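Library > Packaging and Materials > Part Two: Fibers > Chapter 10

Chapter 10
Kraft Paper and Wrapping Grades

Most of the paper in a warehouse is brown. It lines boxes, fills gaps, separates layers on a pallet, and covers floors when the painters come in. Brown paper gets less attention than printing paper in most courses, partly because it is cheap and partly because it is usually thrown away after one use. A packer who picks the wrong grade will still see torn corners, scuffed goods, and rolls that run out too early.

This chapter covers how wrapping papers are made, how they are graded and sold, and how to choose between them. Chapter 9 dealt with corrugated board, and some of the terms from that chapter come up again here. If you are unsure of the difference between liner and medium, go back to Section 9.2 before you start.

10.1 Where the strength comes from

The word kraft is German for strength. In the kraft process, wood chips are cooked under pressure with sodium hydroxide and sodium sulfide. The chemicals dissolve most of the lignin, the material that holds wood fibers together, and leave the fibers fairly long and undamaged. Long fibers overlap more than short ones and bond at more points, so the sheet resists tearing.

Softwoods such as pine and spruce have longer fibers than hardwoods such as birch. A mill making sack paper will use mostly softwood pulp. A mill making a smoother sheet may blend in some hardwood, which fills the surface but gives up some tear strength.

Unbleached kraft is brown because some lignin stays in the pulp. Color varies from mill to mill and from batch to batch. Recycled content tends to move the sheet toward gray, mainly from old ink and mixed fibers. Color alone is a poor guide to strength, and buyers should ask for test figures.

10.2 Basis weight

Paper is sold by weight per unit of area. Most of the world uses grams per square meter, written g/m² or gsm. Mills in the United States also use pounds per ream, and the size of the ream depends on the grade. For kraft wrapping it is commonly 3,000 square feet. Always check which system a price list uses.

Light wrapping papers are used for interleaving and void fill. A 90 gsm sheet is a common choice for general wrapping. Heavier sheets, such as 138 gsm, hold a crease well and protect a surface from dragging, but they are slow to fold by hand around small items.

10.3 Grain direction

Fibers line up with the direction of travel on the paper machine. This is called the machine direction, and the direction across it is the cross direction. Paper tears straighter along the machine direction and folds more cleanly along it too. It expands mostly in the cross direction when the air is humid.

To find the grain, cut a square from the sheet, mark one side, and dampen one face. The square will curl into a tube, and the axis of the tube runs in the machine direction.

10.4 Rolls and sheets

Rolls waste less paper when item sizes vary. Sheets are faster when every item is the same. At the Drurgate depot, Menaka Haque's team switched its ceramics line from rolls to cut sheets in June and kept rolls for furniture. The sheets were stored flat, in their wrapper, until the shift they were needed. Sheets left open at the edge of a bench took up moisture and would not lie flat.

A sheet should be large enough to cover the item with an overlap at the seam. It can also be spread over a work surface as a protective layer. 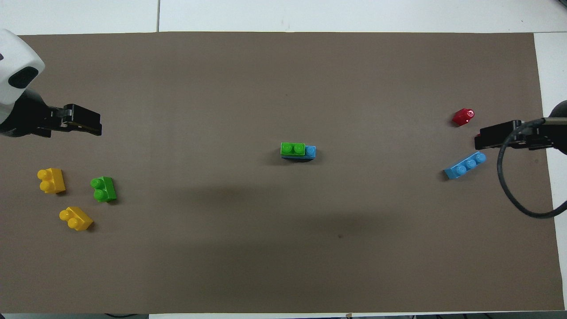

Figure 10.1 Brown-gray paper covering most of a white tabletop.

10.5 Terms used in this chapter

MG paper has been dried against a polished cylinder, which leaves one face glossy. MF paper is smoothed on both faces by rollers in the machine. Wet-strength paper contains a resin that helps it hold together when damp, and it is harder to recycle for the same reason.

Before you go on

Obtain two samples of brown paper of different weights. Find the grain of each, then tear each one in both directions and compare the edges. Keep the samples, as they will be needed again for the folding test in Section 10.7.

Last updated: June
Text: Lieven Vermeulen and Xuelian Peng | © Rindbridge Learning | Contact the editors | Back to top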